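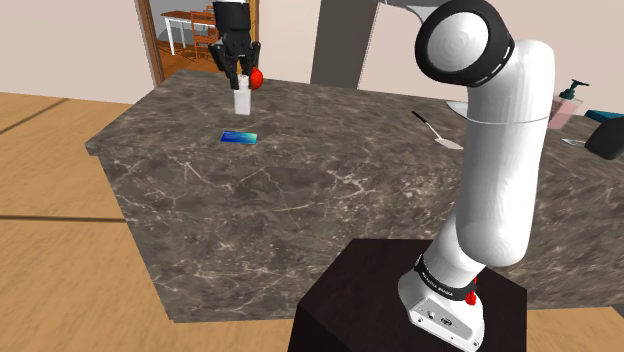

Robot arm at a marble-pattern kitchen island, rendered.

Setting up a ceiling document camera with the Bromico wireless receiver

Quick guide for anyone putting an overhead camera in a classroom, training room or small meeting room. Written after doing the rooms at our Jamatberg site, so some of it is specific to the Saliba mount. Most of it carries over to other mounts.

What you need

Camera, mount, power supply, receiver, HDMI cable, the Riler viewer software on the room PC. A ladder. A second person for the ladder, please. Painter's tape. Tape measure. Small Phillips screwdriver, the one in the box is junk.

Before you drill anything

Put the table where it will really live. Not where it is today because someone had a lunch in there. Mark the four corners of the area you want on screen with painter's tape.

Lens to table top on our rooms is 79 inches. At that height a sheet of letter paper fills the screen nicely at mid zoom and you still have some room to go wider. Higher ceiling than that, get the drop pole. Don't try to make up for it with digital zoom, text goes mushy.

Check where the lights are. A fixture straight over the table throws glare on anything glossy, and magazines and laminated sheets are hopeless. Move the mount 7 inches toward the back wall and tilt the head a little. Fixes most of it.

Mounting

Plate goes into a joist or onto the ceiling grid bracket, never straight into a ceiling tile. Hang the safety cable first, then the plate, then the camera. Tighten by hand, then a quarter turn with the wrench. The arrow on the plate points to the presenter's side. Get this wrong and your picture is upside down. You can flip it in software but then the pan buttons run backwards and everybody complains.

Run power now and tidy it later. 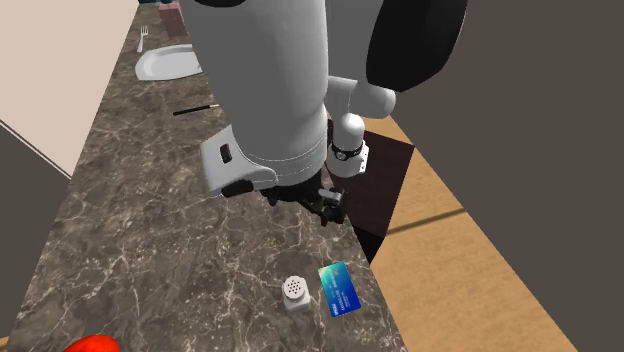
Leave some slack at the camera end, enough to take the head down without unplugging at the ceiling. A loop the size of a dinner plate is fine. Cable tie it loose, you will be cutting it again when the head needs service.

Pairing the receiver

1. Plug the receiver into the PC or the projector. Wait for the solid amber light.
2. Power up the camera. Give it a minute.
3. Hold the pair button on the receiver until the light blinks fast.
4. Press pair on the camera remote, once. Twice cancels it.
5. Light goes green, picture comes up.

No green? Move the receiver out from behind the TV. Metal brackets block the signal more than you'd think. A short HDMI extension is enough to get it clear. If you have several rooms in a row, pair them one at a time with the others switched off, otherwise you can end up with room two's table on room one's screen. Ask me how I know.

Channel 26 was the cleanest one in our building. Yours will be different. Run the scan from the Riler menu (Setup, Wireless, Scan) and do it in the middle of the morning when the building is full, not after hours.

Setting the picture

Open Riler, go to Camera, then Presets. Save at least two. Preset 1 is the whole table. Preset 2 is one sheet of paper. Label them in the software, and stick a label on the remote as well.

White balance: put a blank sheet on the table with the room lights how they'll be in use, hit Set White. Do it again if you change the bulbs. Auto white balance drifts every time a hand comes into the shot so turn it off.

Focus: auto is ok for flat stuff. For objects, switch to manual and focus on the top of the thing instead of the table.

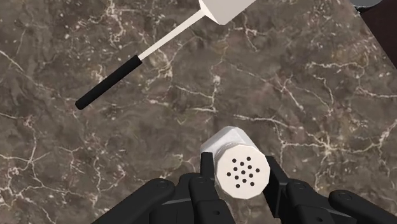
Posted by the AV desk

Exposure for dark surfaces: if the table is dark, the camera brightens everything and your white paper blows out. Drop exposure two steps and save it in the preset. Or lay a gray mat down, cheaper and works better.

Common problems

Picture freezes every few minutes. Update the receiver firmware. Anything below build 2620 does this.

Picture lags behind the hand. Turn off noise reduction. If its still slow, set output to 30 frames.

Zoom jumps straight to full. Low battery in the remote.

Black screen after the PC wakes up. Close Riler, unplug the receiver, plug it back in, open Riler again. There is supposed to be a fix in November.

Write the preset list and teh channel number on a card and tape it inside the AV cabinet.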